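Two-Arm Tabletop Cell: Setup and Care FAQ

Maintained by Madhu Bansal. Cable and gripper sections by Garba Tamuno. Send corrections to either of us through the Hurniria help desk.

Applies to the two-arm Hurniria cell with Hidus grippers and the Brinach controller. Units with the older Pant controller use the same mechanical steps, but the menu names differ.

GENERAL

Which document do I follow if this page and the manual disagree?

The manual, for anything involving power or the emergency stop. For everything else follow this page. It is updated when we change how we work, and the printed manual is not.

Who is allowed to run the cell?

Anyone who has signed the cell log after a walkthrough with Madhu or Garba. Watching someone else run it does not count as a walkthrough.

What is the correct power-up order?

Controller first, then the arms, then the grippers. Wait for the Brinach status light to hold steady before you enable the arms. If you enable them early, the controller reports a joint timeout and the whole sequence has to be repeated from the start.

How long is the warm-up?

15 minutes at low speed with nothing in the grippers. Use the program named WARM2. Do not use WARM1, which was written for a single arm and leaves the left side parked.

TABLE AND WORK AREA

Does the table have to be bolted down?

No. It has to be level and it has to be in the same place as when the cell was last taught. Mark the floor at each leg with tape. If a leg has moved off its mark, push the table back and run the touch check before any picking program.

How do I run the touch check?

Load TOUCH, stand by the stop button, and let each arm lower a closed gripper to the taught points on the tabletop. The reading at each point should match the saved value within the limit on the screen. One bad point usually means something is under a leg. All points bad in the same direction means the table height was changed.

What should be on the table for a first pick test?

Two items at most, well apart, with the higher one behind the lower one as seen from the robot. Use tableware from the test bin and leave everything else off the surface.

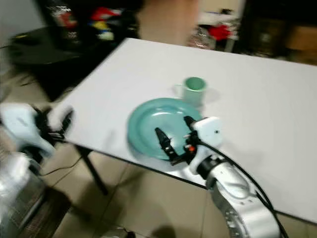
Approach height is the setting most often wrong at this stage. It is stored per item and not per program, so copying a program to a second cell does not copy the height. Set it with the gripper open and the arm stopped over the item, as with the right gripper over the teal-green plate, and jog down in small steps until the fingers clear the rim on both sides. The mug behind it needs its own value. Save each height before you move to the next item, or the controller keeps the last one it was given.

Can both arms move during a pick test?

Yes, if the shared zone is switched on. With it off, run one arm at a time and park the other.

What about loose cords on the floor?

Route them away from the table legs and from the place where the operator stands. A cord caught under a leg is enough to fail the touch check.

CABLES

How much slack should the arm cable have?

Enough for the wrist to turn to both limits without the cable pulling tight, and no more. Too much slack catches on the table edge when the arm reaches low. Turn the wrist by hand with the arms disabled and watch the whole run of cable from the base up.

When is a cable replaced?

At any cut, flat spot or stiff section. We also replace on count. The first set on this cell was changed at 1,940 hours and the second at 2,908, and both had stiff sections near the wrist, so check that area first. Write the hour reading in the log when you fit a new one.

Can I tie the cable to the arm?

Only at the clips supplied. Cable ties across a joint are not allowed - they hold for a while, then cut into the jacket.

GRIPPERS

How do I clean the fingers?

Disable the grippers. Wipe each finger with a damp cloth, then a dry one. No solvent. Look at the contact faces while you are there and report any wear step you can feel with a fingernail.

Why does a part that holds fine when level slip when it is tilted?

The grip force is probably still at the level setting. Tilting moves the load toward the finger tips, and anything inside the part shifts as well. Test tilts with the part loaded as it will be in use. 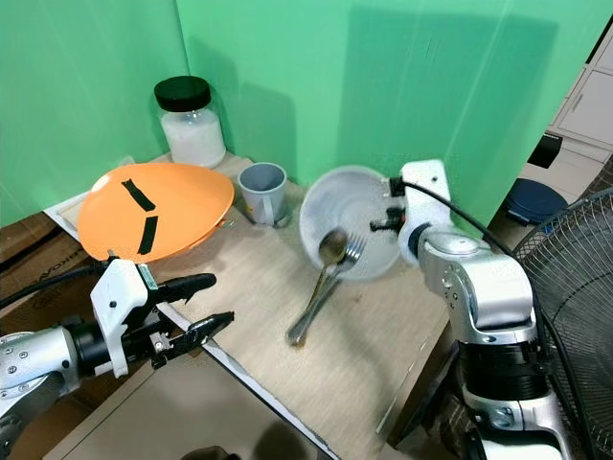 Loaded tilt tests are set up in the Hold menu, under Carry. Start at force level 5 and go up one step at a time until the part stays put through the full wrist move. The bowl in the right gripper is tilted steeply with a metal spoon and fork inside, a harder case than an empty bowl at the same angle. Run it at low speed first, over the table, and keep glass items back from the path. The jar stands in the corner against the green panels, behind the orange plate.

Do the grippers need calibration after cleaning?

No. They need it after a finger is removed, after a hard contact, or when the open width on the screen does not match a gauge block.

FAULTS

The controller shows "finger mismatch". What now?

Open and close the gripper twice from the manual screen. If the message stays, check the finger screws, then the plug at the wrist. Do not clear the fault and keep running.

One arm is slower than the other.

Check the speed override on the Brinach screen. It is set per arm and survives a restart.

Where do I record a fault?

In the cell log, with the program name, the arm, and the hour reading. Leave the "cause" field blank if you do not know it. Garba goes through the open entries at the start of each month.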